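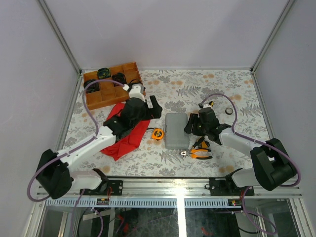 Dandthorpe two-arm tidying set: FAQ

What does the set contain?
3,722 episodes of two arms sorting hand tools on a patterned cloth. Of these, 2,042 have wrist views as well as the fixed view.

Why a patterned cloth?
Policies trained on plain tables did poorly on printed ones. The wrist view has to separate a tape measure from the flowers printed under it.
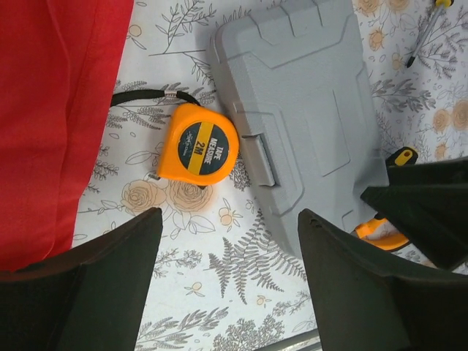

Depth is not recorded. Each episode lasts up to 50 seconds, and 15 tool layouts are held back for testing.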